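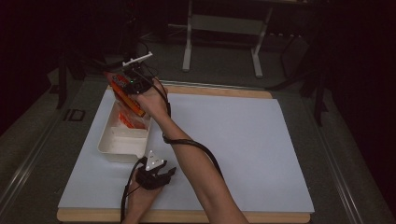 Page last changed: January

I've been putting off writing up the packing recordings until the batch was complete, and on Friday it was, so these are my notes. Some of this will only be useful to people on the Wallin project. The rest might help somebody who is setting up a table of their own.

The task sounds like nothing. There is a white plastic tray on the left of the board and a number of packages, and the packages go in the tray. One person does it with a gripper on each hand. We record both hands and the view from the head, and each run from start to finish counts as one example. The Stindley group trains on the examples and sends back a list of what the model got wrong, and that list decides what we record next.

The plan for this batch was 2000 examples. I did most of the morning sessions and a few of the late ones.

Setting the table

The board goes down first, then a sheet of pale blue paper over it. I tape the paper from underneath. Before that I had been recording straight on the wood for a while, and the Stindley people asked for a second surface so the model wouldn't tie everything to one tabletop. The paper needs replacing more often than you'd think. It picks up dents where the tips press down, and once a dent is deep enough a package edge will catch in it.

The tray does not get a fixed spot. I move it before each run, sometimes by a couple of inches, sometimes turned so a corner faces me. In the first week I was lazy about it and left the tray where it was for a whole session. Those runs were fine to look at and not much use for training. The model reached for the same place every time, tray or no tray. We kept 12 of them and threw out the rest of that session.

Orange packages are what I have the most of, because they were what the store had when I went. The slim box shape is a good one to record. It can be held across the narrow side or the wide side, and it can go into the tray flat or tipped in at an angle, and each of those teaches something a little different. I try to mix them without thinking too hard about it. If I think too hard I fall into a pattern, and the pattern shows up in the data.

Cables

The cable from the right gripper runs down my forearm with a loop near the wrist. The loop matters. With no slack at the wrist, the cable tugs when I reach for the far left of the board, and I correct for the tug without noticing. That correction gets recorded along with everything else. With too much slack it drags across the paper and can move a package. I've settled on one loop, checked at the start of each session and again after any break.

The left cable just drops off the side of my hand and has never given me trouble.

Markers

Each gripper carries a white marker on top, so that its position can be worked out for the whole run. Reaching over one hand with the other is the thing to watch. If my right forearm covers the left marker for more than a moment, the track for that hand jumps, and the run has to be checked by eye. In this batch 187 runs were flagged for that. Most were saved by trimming. I now keep the left hand low and a bit forward, and bring the right one over it higher than feels natural. It looks stiff, but the model at Sisamance doesn't seem to mind stiff.

Pace

I started out too fast. A person packing a tray at home doesn't stop between picking up and putting down, and neither did I, and the examples were hard to learn from. Now I slow down just before the fingers close and again just before they open. The middle of the movement can be quick. I can do up to 100 runs in a sitting that way before my forearms complain, and the last ones are never as clean as the first.

Mistakes stay in if I fix them. When a package slips and I pick it up again, that is a useful example and I label it as a recovery. When a package goes off the table, I stop and delete the run. I went back and forth on this with the people at Mullumura, who delete both. Their model is neater than ours until something goes wrong, and then it has no idea what to do.

Wear on the fingers

The grippers have brass bushings in the links and I have no complaints about those. The pads are another matter. The inner faces are ragged on both sides now, with torn strips along the edge, and there is a small bit of something silvery hanging from the right one.
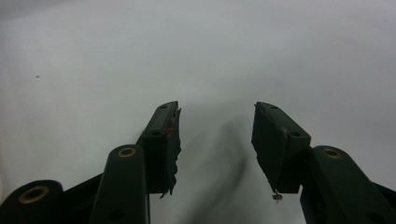 What I'm changing for the next batch

New pads before the first run, and a note in the log whenever they are swapped. A torn edge can touch a package before the rest of the pad does, and I'd like to be able to sort the examples by pad condition later.

A second tray, in another color if I can find one the same size.

Shorter sittings. I would like to stop well before the runs get sloppy, even if it means setting up the table twice in a day. Setup takes me longer than it should, mostly the paper.

Fewer orange packages. I have a bag of green ones and some plain brown boxes ready, and I want to do at least one session with all three kinds mixed in the same tray.

The labels for this batch still have to be gone over once more before they go to Stindley. I've done the recoveries and am partway through the flagged runs.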